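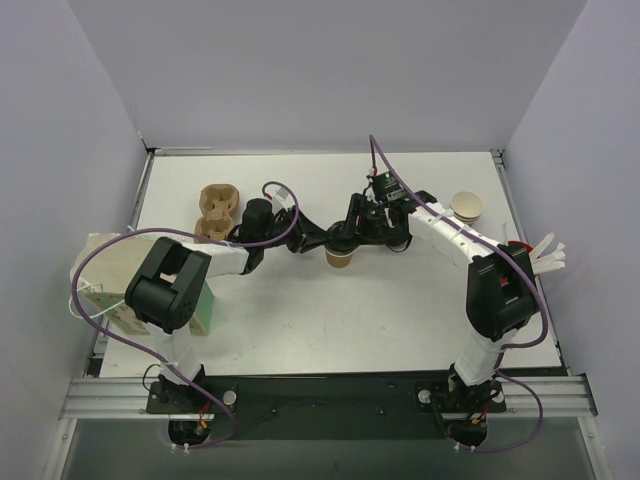 Zwei Arme, ein Pappbecher mit Deckel.

Am Dienstag habe ich die Einkaufsliste für die zweite Station fertig gemacht. Geplant ist derselbe Aufbau wie bei der ersten: weiße Tischplatte, helle Wände auf drei Seiten, Aluprofile an der Vorderkante, zwei Arme. Die Arme kommen wieder von Pletau, weil ich die Ersatzteile dafür schon im Regal habe.

Unterschätzt habe ich beim ersten Mal den Kleinkram. Kabel, Kabelbinder, Schrauben, Winkel und Netzteile haben zusammen 469 Euro gekostet, eingeplant waren 60. Für die neue Station setze ich deshalb von vornherein 800 Euro an und lasse den Rest stehen, falls etwas übrig bleibt. Die Profile bestelle ich bei Zendside auf Länge gesägt. Selbst sägen ist billiger, aber die Schnitte waren bei mir nie ganz rechtwinklig, und das merkt man beim Ausrichten der Grundplatten.

Offen ist noch die Frage der Finger. Die schwarzen Standardfinger funktionieren am Becherdeckel anders als an Papier, und Gatti bietet Sätze mit weicher Auflage an. Ein Satz reicht zum Probieren. Erst danach entscheide ich, ob beide Stationen umgerüstet werden.

Verbrauchsmaterial bekommt diesmal eine eigene Zeile: Becher, Deckel, Becherträger, eingewickelte Stäbchen, Papiertüten. Das stand vorher unter Sonstiges und war damit im Budget praktisch unsichtbar. Tüten verknittern und reißen, die muss man in größerer Menge kaufen als Becher.
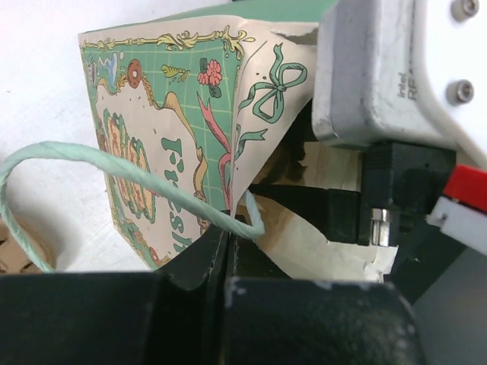 Lohnt es sich, die Handgelenkkameras gleich mitzubestellen?
Ich würde sie zusammen mit den Armen bestellen, dann kommen Halterung und Kabel in einer Lieferung und man baut das Handgelenk nur einmal auf.

Das Angebot von Grilix für die Montage liegt auch vor. Ich nehme es nicht an und baue selbst. Bestellt wird im Dezember, vorher messe ich noch den Platz neben der ersten Station aus.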